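Last touched January 7, 2022. If the numbers in here disagree with the numbers in the CSV, believe the CSV.

# Shrinkage and Fade Log

A household laundry dataset: 563 washes, 80 garments, one long-suffering machine. It records what went in, at what temperature, with which powder, and how much smaller or sadder it was afterwards. Friederike Ostermann did most of the washing. Laiba Afridi did most of the measuring, and all of the arguing about where a sleeve begins.

We started it because of a disagreement over whether cotton T-shirts shrink once or keep on shrinking. The disagreement is still open, but it now has a folder structure.

## What's in the box

- `garments.csv` — one row per garment, with fibre content as printed on the label
- `washes.csv` — one row per garment per wash
- `colour.csv` — fade scores, see the warning further down
- `notes/` — plain text, mostly legible, occasionally bitter
- `scripts/plot_shrink.py` — makes one chart and makes it slowly

Everything is UTF-8 with commas. The early files had semicolons, and a few people seem to have built things on top of those. Sorry. The old layout is in the `semicolon` branch and won't be updated.

## Columns in `washes.csv`

| Column | Type | Meaning |
|---|---|---|
| `garment_id` | text | matches `garments.csv` |
| `wash_no` | integer | starts at 1; 0 is the measurement before any wash |
| `temp_c` | integer | what the dial said |
| `powder` | text | `tanberg`, `konudow` or `other` |
| `dried` | text | `line`, `rack`, `radiator`, `tumble` |
| `length_mm` | integer | shoulder seam to hem, at the back |
| `width_mm` | integer | armpit to armpit |
| `remark` | text | free text, with all that implies |

`temp_c` is the dial setting. We once put a thermometer through a cycle and got a different answer, then put it through another cycle and got a broken thermometer.

Missing values are blank. A `-1` in `width_mm` means the garment had no armpits.

## How we measure

Garments come off the line and wait until the next morning. Then:

1. Check the label number against the sheet. Two of the grey socks have swapped identities at least once.
2. Shake the garment out and lay it on the table, back side up. For T-shirts, find the neckband first and work down from there. Heaps have no length, however long you look at them.

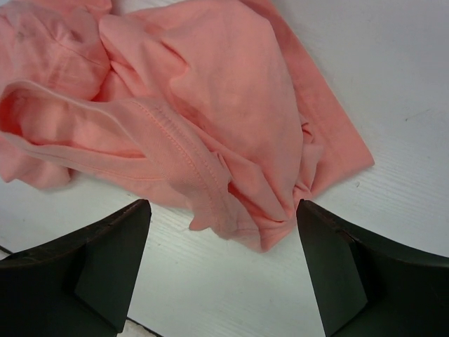 3. Smooth it with the flat of the hand, from the middle outwards. No tugging. Laiba can tell.
4. Measure the length, then the width, with the Skisen tape. The other tape has stretched and is kept for parcels.
5. Write the number down before saying it aloud, so the second measurer isn't swayed.
6. Swap places and do it again. If the two readings differ by more than 5 mm, both people measure once more and the middle value goes in.

## Fade scores, and why you should be careful

`colour.csv` holds a score from 0 (as bought) to 10 (dishcloth). Each score was given by eye, by a window, against a scrap of fabric cut from a matching garment and kept in a drawer. Where we couldn't bear to cut up a second garment, the column `had_reference` is `no` and the score is an opinion.

We also discovered that one of us is consistently kinder to blues. The `scorer` column lets you correct for this. We have agreed not to publish which of us it is, although the column does rather give it away.

## Known problems

- 38 rows from September have no powder recorded. The box had been decanted into a jar, and the jar was not labelled.
- Garment `G-017` was borrowed by a visitor and came back larger. We've left it in.
- `radiator` covers everything from barely warm to alarming.
- The wool section is very short, for reasons anyone who has washed wool will guess.
- Sleeve lengths were dropped entirely after the disagreement mentioned above.

## Using it

Load `washes.csv`, join on `garment_id`, and divide each length by that garment's length at `wash_no` 0. Please don't average across fibres. Somebody did, and produced a chart showing that clothes in general shrink by a sock.

The plotting script wants the Gajdoš theme file, which lives in `scripts/theme/`. Without it you get the default colours and a warning you can ignore.

## Contributing

We'd like more linen and fewer opinions on fabric softener. Pull requests are welcome if they include the wash 0 measurement — a garment without one is only a garment. Please keep remarks under 200 characters, a limit brought in after the entry on the duvet cover.

## Licence

CC BY 4.0 for the data, MIT for the script. Credit both of us, in either order. We've stopped checking.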